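Folding flat things, part two: the tag corner method

Last month I wrote about sorting the linen shelf by dimension and said I would come back to the folding itself. A few people asked for the actual procedure, so I have written it out in the order I do it. It covers plain rectangular cloths: table covers, large napkins, throws, pillowcases with the opening treated as a normal edge. It does not cover fitted sheets. I still roll those and put them at the back.

Some background on the shelf, for anyone who skipped part one. The usable depth is 226 mm. I measured it with the door closed against a steel rule, and it is less than the inside of the cabinet because the hinge plates stick in. Any folded item deeper than that gets pushed back by the door and comes out creased at the front. So the target is a packet no deeper than 226, and the whole method works backward from that number.

The surface

I fold on a table. I used to fold on the bed, and the results were poor in a consistent way. A mattress gives under the hand, so when you press a crease the cloth stretches along the press line and the far edge creeps toward you. On a hard, smooth top the cloth slides when you want it to and the crease goes in with one pass of the palm.

Too smooth is also a problem, up to a point. On a glossy top a light cotton will travel with your hand when you try to flatten it. I get around this by holding the far edge down with one hand and smoothing toward myself with the other. Dewanti Hartono, who commented on part one, prefers a thin felt under everything. I tried that for a week. It stops the travel, but it also grabs napped fabric, and I spent more time lifting and resetting than I saved.

Color matters a little. On a pale surface a dark cloth shows its outline clearly, and you can see right away if an edge is running at an angle. With white on white I have to feel for the hem.

Laying out

Nearly all the error comes in here. The folds after this stage only copy whatever shape you start with, and each one doubles the number of layers carrying the mistake.

1. Put the pile in a far corner, away from the working area. I keep it on the right. If it sits in front of you, you will lean on it.

2. Take one piece and drop it in the center. Do not try to place it neatly. Find the tag.

3. The tag is the reference. On most of my cloths it is sewn into a side seam near a corner, so it gives both the edge and the wrong side of the fabric in one look. If there is no tag, use the widest hem.

4. Open out any turned-over part before you touch the edges. People tend to pull the corners square first and then deal with the lump, and the lump moves the corners again.

5. Pull the far edge straight, working with both hands from the middle outward. Then the near edge. Then check the sides.

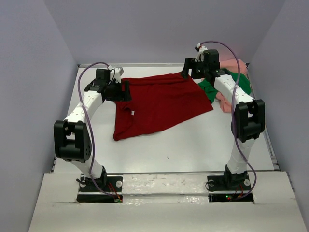 Red cloth between steps 3 and 4: tag showing, left side still turned over, green and pink waiting in the corner.

A fold running along the far edge is the one to watch for. It lies nearly parallel to the hem and is easy to take for the hem itself. If you square up to it, the finished packet has a hidden flap inside and comes out thicker on one side. Run a finger along the full length of the edge before you commit. If the finger meets a step, lift the edge and let the flap drop.

A cloth that points in odd directions at the corners usually still has something tucked under. I no longer try to pull the points into place. I lift the two corners nearest the problem, let the middle hang for a second, and lay it down again.

The folds

Fold one: far edge to near edge, tag side in. Press from the middle out to both sides.

Fold two: the same again, so you have a long strip. Check the depth. If the strip is deeper than 226 mm, open it and redo fold two as thirds.

Fold three: bring the left end in to the middle, then the right end to meet it. Leave a gap of one finger between the ends. Without the gap the last fold has nowhere to go and the packet springs open.

Fold four: close it like a book. Turn all turns through 90 degrees so the rounded edge faces the door.

Thick fabrics skip fold four. I have one heavy Gunawardena throw that I stop at fold three and keep on the bottom shelf under everything else.

Time and results

I did the full shelf on Thursday evening. Going slowly at step 4 costs more than I would like, and it was more than 90 minutes in total with the pillowcases. The packets stand up without leaning, and the door closes without touching them. Seven pieces went into the mending bag for loose hems, which I would have missed folding on the bed.

Two things are unresolved. Very soft fabrics still slump after a few days, and the only fix I have is to put a stiff packet on each side. And I have no good rule for cloths that have lost their shape in the wash. If the two long edges differ in length, the strip cannot come out square whatever you do. At the moment I line up the tag end and let the error collect at the other end, inside the packet.

Part three will be about drawers, where the depth limit goes away and the height limit takes over. I need to measure those first.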